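Workshop tips: setting up a tabletop for gripper demonstrations

These notes come out of the desk-tidying study Cosmin Enache ran at Stoica in April. The method is simple. A person does the chore with hand-held grippers, the motion is recorded, and a robot policy is trained on the recordings. We ended up with 206 usable demonstrations. Most of what we threw away was lost to table setup.

Cover the table. A plain sheet hides wood grain and cuts glare. Smooth it down before each session and tape the corners underneath.

Use things people own. Pens, erasers and a small bowl or cup do fine. Thin items are harder to pick up than they look, so practice on them first.
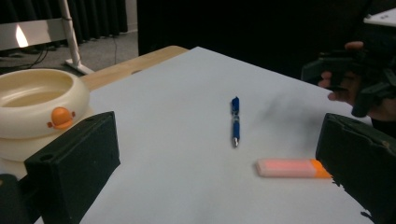
Pen and eraser on white paper, with the duck bowl at the left.

Change the layout every time. In our first batch the pen always started near the same spot, and the policy reached for that spot even after we moved the pen. Shuffling between takes fixed most of it. Allow over 7 seconds for a reset and don't rush it.

Keep cables off the work surface. Leave enough slack for a full reach, then check that nothing drags across the sheet.

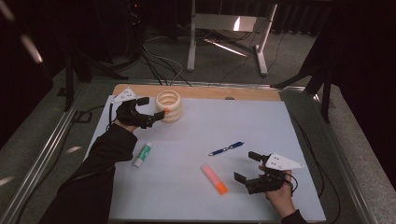
With two hands working, agree on which one moves first. Our operators each had their own habit, and mixed habits gave us a policy that hesitated. Once everyone followed the same order, failed trials on the Havetti arm dropped from 7 to three per session.

Stop after four takes and look at the recordings. If the fingers hide the object at the moment of the grasp, change the approach angle and start the batch again.

Wipe the finger pads at the end of the day. Dust makes them slip on smooth plastic.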